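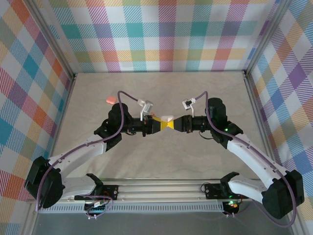 Chapter 7

Meetings and What They Cost

The Sernedwood office of Verkex holds a meeting every Friday at 9:15. It began as a quick catch-up for four people who were moving a warehouse. The warehouse was moved. The four people have since left, been promoted or gone on long service leave, and the meeting now has eleven regular attendees, a standing agenda and its own biscuit budget. When Zulema Villalba took over the branch she asked what the meeting was for. She was told it was where things got raised. She asked what happened to them after they were raised, and was told they were carried forward.

Most people who have worked in an office will recognise the Friday meeting, even if theirs is on another day. This chapter treats it as a piece of organisational behaviour worth studying. Chapters 5 and 6 dealt with how work is divided between people and how those people are then supervised. Here we look at the hours they spend in a room together sorting out the consequences.

Meetings are an odd sort of expense. If Villalba wants to buy a chair worth more than 50 dollars, she fills in a form and her regional manager signs it. If she wants to put eleven people in a room for an hour and a half, she sends a calendar invitation. No form exists. The wages are already in the budget under wages, so the meeting looks free, in much the same way that a swimming pool looks free once the house has been paid for.

After some nagging from her, the payroll officer worked out the figure. One Friday meeting cost the branch 676 dollars in salaries, before biscuits. Villalba wrote the number on the whiteboard at the start of the next session and left it there. The group discussed it for 24 minutes and carried it forward.

We will come back to that discussion in section 7.3, as it shows rather well how groups handle information about themselves.

7.1 Why people meet

The official reasons for meeting are easy to list, and most organisations have them printed somewhere. People meet to share information, to make decisions, to solve problems and to plan. These reasons are genuine as far as they go. Some work can't be done any other way: two departments that disagree about a delivery date will usually settle it faster across a table than over nine emails, each politer and angrier than the last.

The unofficial reasons take up more of the clock. People meet to be seen at the meeting. They meet so that a decision one person could have made will belong to everybody, which is a comfort if it goes badly. They meet because they were invited, and because declining might look like a comment. New employees often come to meetings to find out who matters, and this is a sensible use of their time, since the organisational chart won't tell them.

A manager who wants fewer meetings has to deal with both lists. Cancelling a meeting removes its official purpose, which could probably have been handled in a short memo. It also removes the unofficial ones, and those will turn up somewhere else – in the corridor, in the car park, or in a new meeting called to discuss why the old one was cancelled.

7.2 The growth of a recurring meeting

Ashwin Chowdary managed the dispatch section at Rokberg, a mid-sized freight firm, and kept a diary of every meeting he attended over one financial year. The diary wasn't meant as research. He was trying to work out why he did his actual job after dinner. The total came to 556 hours.

Three patterns stand out in his record, and we use them as the basis for the rest of this section.

First, meetings gained people easily and lost them hardly ever. Someone would be asked along to speak to a single item and would still be there in October. To stop inviting a colleague felt rude, and to stop coming felt risky.

Second, the length of a meeting had little to do with its contents. An hour was booked, so an hour was used. On the few occasions when business ran out early, the chair asked whether there was anything else, and there was.

Third, the items that got the most talk were the ones everybody understood. Replacing the firm's routing software passed with two questions. The proposal to renumber the parking bays ran across three meetings and produced a working party.

Before reading on, think of a regular meeting you attend, whether at work, at a club or in a share house. Write down its purpose in one sentence. Then ask someone else who goes to write down theirs, and keep both answers handy for the activity at the end of section 7.4.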